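Search the help pages
Search
Popular searches: drawer stuck, keys, feet

Two-Drawer Metal Cabinets: Frequently Asked Questions

These are the questions we get most often at Gkikas about the gray two-drawer cabinet. If yours isn't covered, write to the workshop and we'll add it.

Can I open both drawers at the same time?

Yes, if they are empty or lightly loaded. With full drawers, open one at a time. Two heavy drawers pulled out together can tip the cabinet forward.

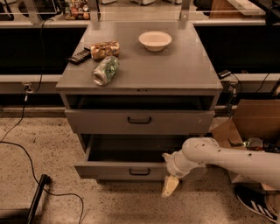 Both drawers open, lower one farther out.

Which drawer should hold the heavy things?

The lower one. Put tools, paper and canned food there. Keep the upper drawer for light items such as cables and dish towels.

What can I keep on top?

Everyday things are fine: a bowl, the remote, a bag of snacks. Keep the load under 40 pounds and spread it out. Jars and cans should stand upright or go in a drawer, as round things roll when a drawer is shut hard.

Will it stand level on a concrete floor?

Usually. If it rocks, turn the foot at the low corner until it stops. Check again after you load the drawers.

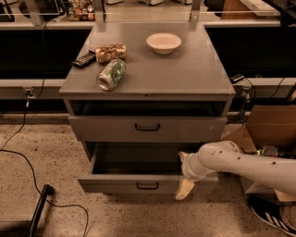
Vilhjálmur Toft
Workshop manager, Gkikas

One drawer won't close all the way. What should I do?

Take everything out of it first. Look behind the drawer for something that has fallen over the back. If the space is clear, pull the drawer out to the stop, lift the front slightly and push it in again. Do the upper and lower drawers separately.

Can I replace the handles?

Yes. Each handle is held by 2 screws from inside the drawer. Ask for part 348 if you want the same dark U-shaped handle.

How do I remove scuffs from the gray paint?

Use a damp cloth and a drop of dish soap, then dry it. Don't use steel wool. Deep scratches need touch-up paint.

Can I put it near an outlet?

Yes, but leave room for the plug and keep cords away from the drawer fronts. A cord on the floor gets caught under the feet when the cabinet is moved.

13 shares
2 comments

Loukia Theodorakopoulos
Mine rocked for months. Turned the back foot and it's fine now. Thanks.

trurard_garage
Lifting the front worked on my lower drawer. The top one had a spoon behind it.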